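Romach Film Archive
Call for Participants: Community Screening Panel
Spring and summer program

The Romach Film Archive invites applications from members of the public to serve on its Community Screening Panel. Panel members view older studio features held in the collection and provide written comments that help the Archive select titles for its annual repertory season at the Cindon Theater.
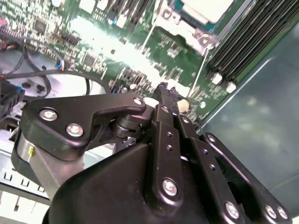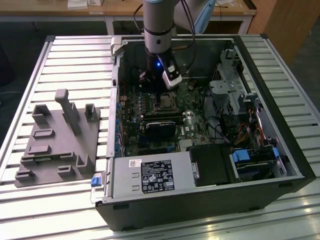

An open computer and its motherboard.

Do I need a background in film to apply?
No formal training is required. Applicants should enjoy older movies and be able to write a clear page of comments after each screening. Former panel members have included nurses, bus drivers, retired teachers and students.

About the panel
The collection contains 1,819 feature films, most of them musicals, comedies and light dramas released before 1960. Many have not been shown in a theater for decades. The coming panel will consider 40 titles, from which the programming office will choose 26 for public exhibition. The final selection rests with the Archive.

What participants will do
Attend at least 35 of the 40 screenings, held in the small viewing room at the Wonidley Building. Screenings begin at 6:30 p.m. and are followed by a short discussion.
Complete a comment form for each title, covering story, performances, music and the likely interest of the film to a present-day audience.
Note any material that may call for an introduction or printed notice when the film is shown to the public.
Take part in one closing meeting with the programming office.

Who may apply
Applicants must be 18 years of age or older and able to travel to the Wonidley Building in the evening. Current employees of the Archive and members of their households are not eligible. Persons who served on the previous panel may apply again, but preference will be given to new applicants.

Payment and expenses
Participants receive a fixed payment of $26 for each screening attended and comment form submitted. Parking in the Archive lot is free on screening nights. Participants also receive two season passes to the Cindon Theater.

Accessibility
The viewing room is on the ground floor and has step-free entry. Captions are available for most titles. Applicants who need large-print forms or other arrangements should say so in their application.

How to apply
Submit a letter of no more than one page stating your interest in the panel, together with a comment of 300 words or less on any film made before 1960. Applications may be left at the front desk or mailed to the Programming Office, Romach Film Archive, Wonidley Building. The application period closes at 5:00 p.m. on the last business day of April. All applicants will be notified in writing in May.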